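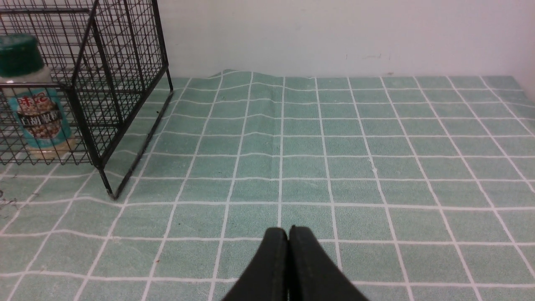 A green tablecloth with a white grid.

Apr 19, 2019
By Araceli Huerta

The monthly swap table in Cilmont will move to a bigger room in July, after the old one became too small for the people who come. The last swap was visited by 137 households, and many of them had to wait in the corridor with their bags before they could put anything down.

The swap is simple. People bring household things which are still good but no longer needed at home, and they take other things in exchange. No money is used. Kitchen goods, desk goods, curtains, table linen and small lamps are accepted. Clothes are not accepted, as there is already a clothes exchange at the Stendico hall, and the organizers of both events agreed last year not to compete with each other.

The new room is on Cárdenas Street, on the ground floor of the former Sikine furniture store. The store closed two winters ago and the front part has been used for evening classes. The owner of the building has given the room for seven months without rent, but the swap must pay for electricity and for cleaning of the floor. After this time the agreement will be discussed again.

Consuelo Barrera, who started the swap in her own garage, said that the first meeting had only seven families and one broken toaster, which went home with the same person who brought it. She did not expect that it would grow so much. In her opinion the reason is the small apartments that were built near the station. Many people move in there with too much furniture and too many pans, and they do not like to throw away things which work.

The rules will change a little with the move. Until now every visitor could bring as many things as they wished, and at the end of the day a large pile was left over. At the last swap 123 items were not taken by anyone, and it needed two trips with a van to bring them to the recycling center. From July each household may bring two bags. Bigger things, such as shelves or chairs, must be announced by phone before the day, so that there is a place for them.

Things for organizing a desk or a kitchen are taken very quickly, according to the organizers. Racks, trays, drawer boxes and letter holders are often gone in the first half hour. Glasses and cups are more difficult – there are always too many of them, and people want a complete set. Old cookbooks are also slow, except the ones about baking.

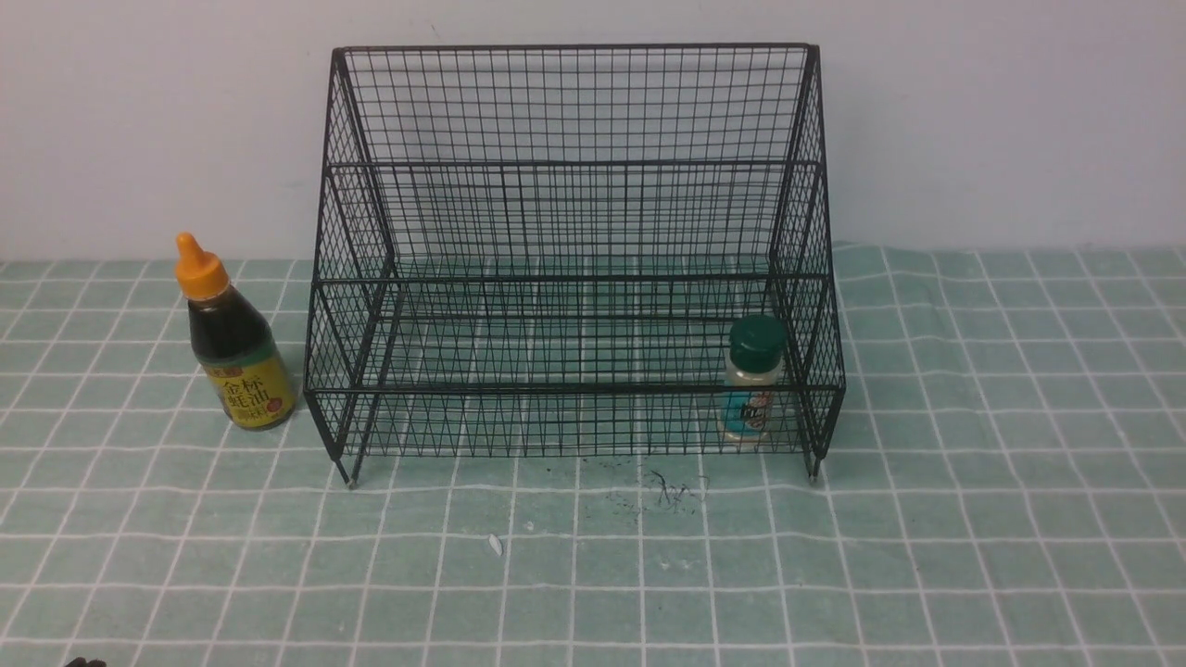
A two-tier rack of black wire mesh.

Tomás, a regular visitor, was less happy about the limit of two bags and said it was not fair to families who are moving house, for they have everything to give away in one week and nothing in the next. He proposed that a family could save its bags from the months when it did not come. The organizers answered that they will think about it, but that somebody would then have to keep a list, and they want to avoid lists if it is possible.

There was also a question about parking. Cárdenas Street is narrow and the delivery trucks for the bakery stop there in the morning. Visitors are asked to use the parking area behind the library and to walk through the passage. For people who cannot carry heavy bags, it will be possible to stop for a short time in front of the side door, and someone will help with the unloading. The side door has no step.

The opening hours stay the same, from ten in the morning until three in the afternoon. Things can be brought until one o'clock. In the last hour visitors may take what they want, also if they did not bring anything. This rule was new in the winter and it has made the pile at the end of the day smaller, though still not small enough.

Electrical goods will have their own table close to the entrance, with a socket where they can be tested before somebody takes them home. Goods with a damaged cable will be refused. Barrera asks that people wash kitchen things before they bring them, and that they put the parts of one object together with string or tape. Lids without pots, she said, are still the most common problem.

The swaps in May and June will be held in the old room as usual. Those who want to announce a bigger object for July can do so from the first week of June, and the phone number is on the paper at the door of the old room and also at the library desk.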